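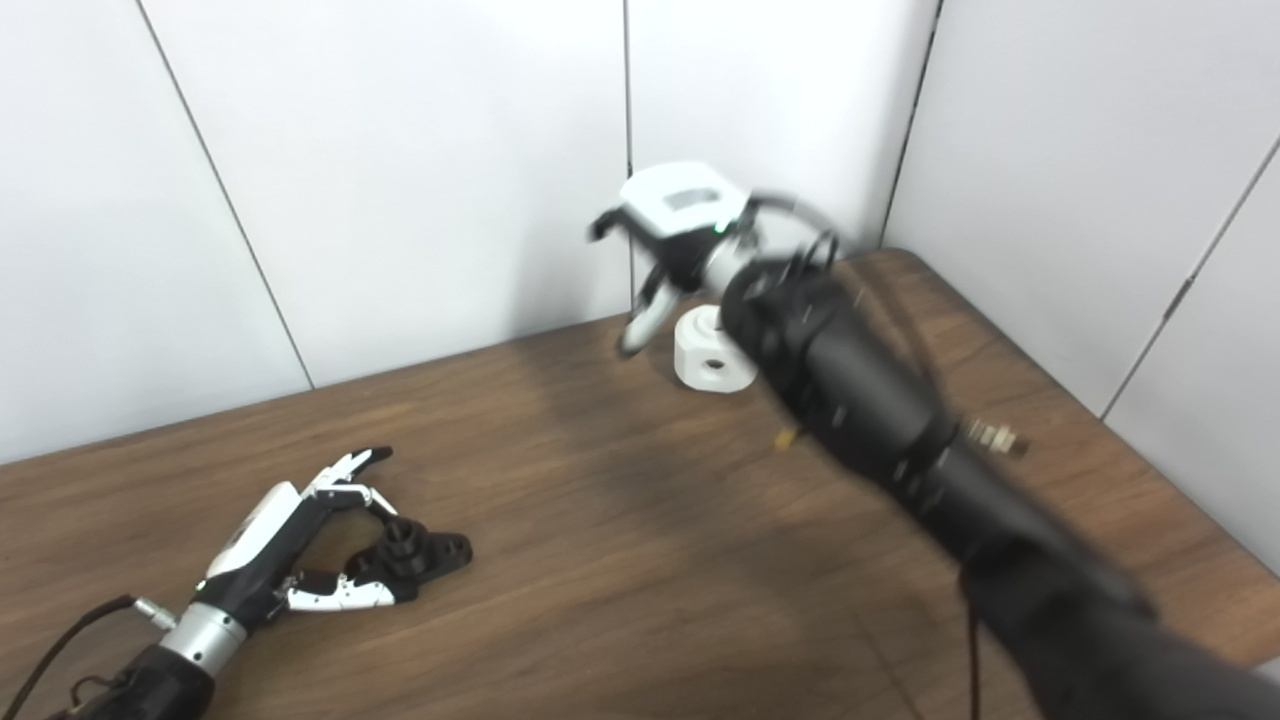

Re: sticky rice going hard by lunchtime

Vija Liepiņa wrote:
> I soaked mine overnight and steamed it for 20 minutes in a muslin
> cloth, like you said last time. Lovely straight out of the pot, but
> by lunch it was like gravel. Do I need a proper basket? And does
> anyone reheat theirs?

Hi Vija (and all),

Oh, I've had the gravel! Muslin is fine, I used an old bit of it for years before I got a basket. My guess is you're leaving the rice in the steamer after you've turned the heat off, or spreading it out and then forgetting it. I tip mine onto a board, fan it with a magazine for a minute or so, fold it over on itself and get it straight into something with a lid. A bowl with a damp tea towel and a plate on top does the job.

Also, did you flip it? Halfway through I turn the whole lump over so the top gets its share of steam. Duangjai doesn't bother and hers is always better than mine, so make of that what you will.

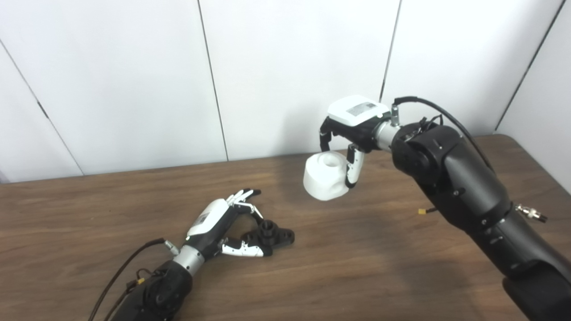
Reheating: yes, all the time. Sprinkle it with water, wrap it back up in the cloth and steam it for five minutes. The microwave works too if you cover it, but eat it quickly because it sets like glue (a very annoyed husband can confirm).

What rice are you buying? The Siriwan one has been good to me, though the last bag seemed older and wanted a longer soak. If the packet says jasmine it won't ever stick properly, whatever you do to it.

Pornthip, do you still have that mango and coconut recipe from February? The one with the salty topping. I've lost my copy and I've got two mangoes going soft on the windowsill.

Zoia

2 replies | 51 views
Contact the list owner | Back to top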